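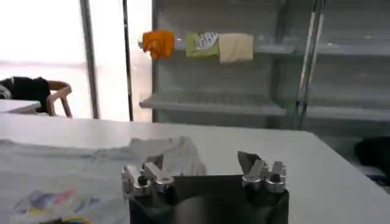 Pushpa Tripathi remembers thinking that a machine would never fold a T-shirt the way she does, and that if it ever learned, she'd be out of a job by June. She has been with us through two buildings and one flood, and these days she's the person who tells the robot what a good fold looks like!

We're Bresance, a garment care and folding shop in Skirham. We press, fold and pack for small clothing labels, school teams and anybody else with a pile of shirts and a deadline. There are 6 of us on the folding side, and on a busy day over 1,000 pieces go through our hands.

Hands are what got us into automation. Folding is gentle work until you've done 500 of the same thing, and then your wrists let you know about it. So we started teaching a robot arm the plain T-shirt, which is a wonderful and maddening thing to teach. Cotton slides, bunches up, sticks to itself. A white shirt on a white table is a tough one even for people, and we love that our crew gets to work on problems like this -- printed fronts, twisted sleeves, collars that won't lie flat.

The job has changed for everyone. Pankaj Mathur used to fold all day and now splits his time between the table and the training log, where he writes down every way a hem can go wrong (the list is long and he's proud of it). Nosipho Joubert runs checks and final packing. We rotate more, we sit down more, and new people learn the whole shop in place of one station. Delicates, knits and repairs are still done by hand, and we plan to keep it that way.

Pay didn't go down when the arm came in, and the hours stayed put. We put that in writing first -- it made the rest of the talk much easier.

Come by and see us if you're in Skirham. The side door sticks, so give it a push.

Comments (3)

Eetu Sjöberg
Do you take hockey jerseys? Ours are heavy and a bit smelly.

Bresance
We do, Eetu! Jerseys are folded by hand. Please wash them first.

Idrisa Kinyua
I did hotel linens for years and my thumbs never recovered. Glad to read the part about rotating.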